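PRESS RELEASE

24 May 2024

Dorken riverside path to stay open to walkers all year round

Stoltovetti, the outdoor access charity, is delighted to share the news that the riverside path between Dorken and Wulturau will stay open to the public through every month of the year, under a new permissive access agreement with the estate that owns most of the bank. The agreement takes effect in September and runs for five years, and it covers people on foot, people using wheelchairs and mobility scooters, and dogs on a lead.

Anyone who has lived near the Dai for any length of time will know how long this has been talked about. The lower meadows have been open in summer for as long as most of us can remember, but the gates at the Wulturau end were closed each fall and stayed closed until the ground firmed up again in spring. That left walkers with a choice between the main road, which has no sidewalk on the bends, or turning around at the old ford and going home the way they came. Plenty of people did exactly that every winter, and plenty more wrote to us about it.

We received 362 letters and emails during the consultation, and we would like to thank every person who took the trouble. Some were only a line long. Others ran to several pages, with hand-drawn maps and childhood memories of swimming holes and lost boots, and they were a real pleasure to read on a gray afternoon. A good number came from farmers and anglers who had worries about the plan, and those letters shaped the final agreement every bit as much as the cheerful ones did.

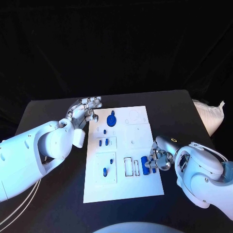
Does the agreement mean the path is now a public right of way?

The path remains private land, and people will be walking it with the owner's permission. A right of way is recorded permanently and stays in place whoever owns the land, while a permissive path lasts only as long as the agreement behind it. We would dearly love to see the Dai path recorded one day, and we have told the estate so in a friendly spirit, but five years of open gates is a very good place to begin.

The details matter to people who use the path often, so we will set them out as clearly as we can. The route follows the north bank from the parking area at Dorken as far as the footbridge, crosses there, and continues on the south side to the edge of Wulturau. Two gates that have been padlocked in winter will be replaced with wide self-closing ones that can be opened from a seated position. The boggy stretch below the alder wood, which has swallowed a fair few shoes over the years, will get a raised boardwalk 30 yards long, and the work there is due to be finished before the agreement begins.

There will be a small number of limits. Cycling and horse riding are not covered, although we know there is interest in both and we hope to come back to the subject when the agreement is reviewed. Camping and open fires are not allowed anywhere along the bank. The estate may close short sections for flood repairs or tree work, and when it does there will be notices at both ends of the path and on the Stoltovetti website. In spring, when ground-nesting birds are sitting in the long grass by the meadows, we ask everybody to keep to the mown strip and to keep dogs on a short lead.

Access to the water itself was the hardest part of the talks, and we won't pretend that everything we asked for was agreed. Paddlers will be able to launch and land canoes from the gravel beach near the footbridge, where there has been an informal landing place for years, but the wooded banks upstream will stay closed to boats coming ashore. Swimming is neither encouraged nor forbidden under the agreement. People who swim there do so at their own risk, and the current under the bridge is a good deal stronger after rain than it looks from the path.

We are grateful to the estate for coming to the table with an open mind - and for staying at it through a long run of meetings, some of which went on well past supper. We are grateful as well to the neighbors along the route, several of whom will have walkers passing close to their back fences in winter for the first time. Please be kind to them. Close the gates behind you, take your litter home, and park at Dorken instead of on the lane, where tractors need to get through at all hours.

A guided walk along the whole route will be held in September to mark the opening. It is free and needs no booking, and the pace will be an easy one with a stop at the footbridge for tea and something baked. Sturdy shoes are a good idea, as the far end can still be muddy after a wet spell.

About Stoltovetti

Stoltovetti works with landowners, walkers and paddlers to open up more of the countryside along the Dai and its side streams. The charity is funded by its members and by donations. Copies of the agreement and a printable map of the path are available free from the Stoltovetti office in Dorken, and large-print versions can be sent by mail on request.

ENDS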